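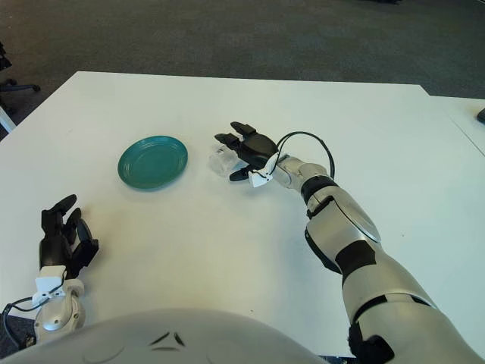

1/ Plates, cups and the words we use for them

I have lived in English for long enough to dream in it, but the kitchen words still catch me. So today a thread about table words. I am a translator, mostly of manuals and menus, and I keep a notebook for such things.

2/ Let us start with "plate" and "dish". At school I learned that a dish is a deep plate. Then my first landlady asked me to "do the dishes" and I washed only the bowls. She was very polite. The plates stood there until the evening.

3/ "Dish" is also the food itself. "Her best dish" can mean a lamb stew or a blue bowl from her grandmother. In my language these are two words that do not even begin with the same letter.

4/ Plate has a rim. I did not know the word "rim" for years. I said "the wall of the plate", and everybody understood me, so I never learned better. This is the danger when people are kind to you.

5/ Teal! I avoided this color for a long time. Is it green or is it blue? I now write "teal-green" when it leans to green, and nobody has sent a translation back to me yet.

6/ Cup, mug, glass. A plastic cup can be clear like a glass but you may not call it a glass. However, a glass for wine may be made of plastic and it stays a "plastic wine glass". I have asked many native speakers to explain this. They get quiet and then they change the subject.

7/ In December I translated a menu for a small restaurant, Fledari. 114 lines, with drinks. The hardest line was a "sharing plate". Does the plate share? Do I share the plate? I wrote to the owner and he answered, "It is just a big one."

8/ Prepositions. Food is on a plate but in a dish. Soup is in a bowl. You drink from a cup, or out of a cup, and both are fine. But you never eat from out of a plate, I tried it.

9/ "To have a lot on your plate" means to be busy. I took it as a compliment to my appetite the first time. My manager wanted to know if I could finish 30 more pages. I said yes, thank you, I am always hungry.

10/ More of these from my notebook:
to hand something to someone on a plate
not my cup of tea
a storm in a teacup (in America I mostly hear "a tempest in a teapot")
to dish it out

11/ The teapot one made me stop. The storm is the same size, more or less, but the pot changed when it crossed the ocean. I have no explanation. If you have one with a source, please write to me.

12/ A cup can "lie on its side" but a plate is never "on its back". A plate is "face down" or "upside down". So the plate has a face and the cup has a side. I find this very beautiful and also I got it wrong in a manual once.

13/ Ruairí Breathnach, who corrected my texts for three years, wrote "we'd say" in the margin next to such mistakes. Never "wrong". I have a folder of his pages and I counted 70 of these "we'd say". I still look for them when I am not sure.

14/ A question for the other translators here: what do you do with "tableware"? My clients at Hurnik want one word for the whole catalog page, but in my language the forks do not belong together with the plates. At present I use two words and a comma.

15/ Next time I will write about pots and pans. I have already found four kinds of "lid" and I am not happy with any of them.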